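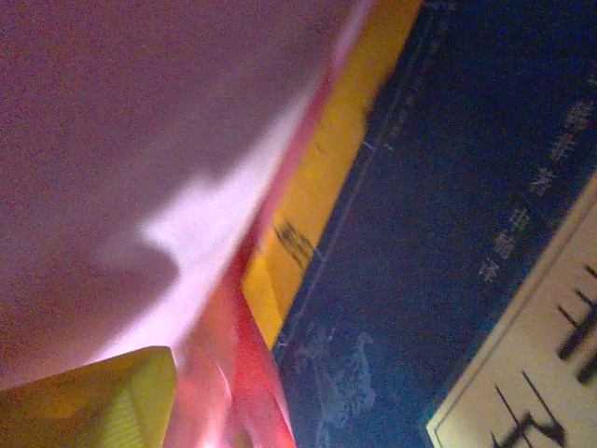
Suswood Soap Swap: Your Questions

Last updated 2026-09-11

I run the Suswood Soap Swap out of my kitchen and my inbox, and I get a lot of the same emails. So I finally sat down and wrote out my answers. If you're brand new, start at the top. If you've swapped with us before, the part about shipping has changed, so please read that bit even if you skip the rest!

What is the swap?

You make a batch of soap, you mail me ten bars, and I mail you back ten bars made by ten other people. That's all there is to it. We do one in March and one in the fall. I started it because I had soap in every closet in the house and my sister had politely asked me to stop giving it to her.

Do I have to be good at this?

No! You have to have made soap that is safe to use and fully cured, and you have to be okay with strangers washing their hands with it. Wonky edges are fine. Soda ash on top is fine. My first batch looked like old cheddar and people still wrote me nice notes about it.

What kinds of soap can I send?

Cold process and hot process, mostly. Melt and pour is welcome too — I know some groups are snooty about it and I'm not going to be. What I can't take is liquid soap, bath bombs, lotion bars or anything with glitter that isn't sold for cosmetics. Craft glitter is a no every time.

How long does my soap need to cure?

Four weeks at the very least for cold process, and six is better. If you use a lot of olive oil, give it longer. Jennylyn Espiritu sent in a pure olive oil soap last spring that she'd left alone for almost a year and I'm still thinking about it. Melt and pour only has to set up overnight, so if you forgot about the deadline (hi, me too), there's your way out.

How big should the bars be?

I ask for 100 grams or a little over. Please weigh one. People who cut by eye tend to send me one doorstop and nine slivers, and then somebody ends up with the sliver.

Do you use a lye calculator? Which one?

Always, every single batch, even the recipe I know by heart. I use the free one that came with my Helico scale, but any decent one will do. Put your oils in by weight, pick your superfat (I do five percent), and print it out or write it down. Don't take a recipe off a blog and double it in your head.

My recipe makes 1000 grams of soap. Is that enough?

On paper, yes. In real life you lose some to the bowl and the trimming and the bar you drop on the floor, and then your ten bars come up short. Make a bit more than you think you need and keep the ends for yourself.

Why did my pink turn brown?

I get this one more than any other! It's nearly always vanilla. A lot of fragrance oils have vanillin in them, even ones that don't smell much like vanilla, and it turns soap tan or brown over a few weeks. Check the vanillin number on the supplier's page before you buy. The other thing that can happen is that your colorant doesn't like lye. Beet powder looks gorgeous going in and then it goes a sad sort of beige. Rose clay and madder root both hold up well for me, and so do most micas, but test a tiny bit first.

Can I use essential oils?

Sure, as long as you stay inside the safe usage rates and list them on the label. Citrus ones fade fast. If you want an orange smell that sticks around, try litsea with it. Go easy on clove and cinnamon, please — they can be rough on skin and they'll also make your batter seize up while you're still looking for the spatula.

What has to be on the label?

Your name or shop name, every ingredient, and the date you made it. I don't care if it's handwritten. Nuts and milk need to be easy to spot, so underline them or put them on their own line. If a bar comes with no ingredient list I can't send it on to anybody, and I hate doing that to people.

How should I wrap my bars?

Paper bands, little boxes, muslin, whatever you like. Soap likes to breathe, so I'd leave cold process open on the ends. Melt and pour is the other way around and wants to be wrapped up tight or it sweats.

Where do I mail my box, and what does it cost?

You'll get my address once you sign up. It's a flat fee for return postage, and the amount is on the sign-up form. This is the part that's changed: I used to let people put a stamped label in the box, but the weights never matched, so now I buy all of the labels myself. Don't include one.

How many people do this?

We had 146 sign up for the last one. I cap it now. My hallway is only so wide.

Can I swap from outside the US?

Not right now, sorry. Patricio Garrido runs a similar swap called Alarcón and he does take boxes from overseas, so ask him. He's very quick at answering, much quicker than me.

What happens if my box gets lost?

Email me your tracking number and I'll chase it as far as I can. If it really is gone, I keep some spare bars from my own kitchen and I'll make you up a box from those. They'll all be mine, though, so I hope you like lavender.

Can I sell the soap I get?

Please don't. Use it, give it away, put it in your sock drawer.

How do I sign up?

Get on the mailing list and wait for the email with the form in it. It fills up in a day or two. If you miss it, write to me anyway and I'll put you on the waiting list — people drop out every time, usually the week they were supposed to unmold.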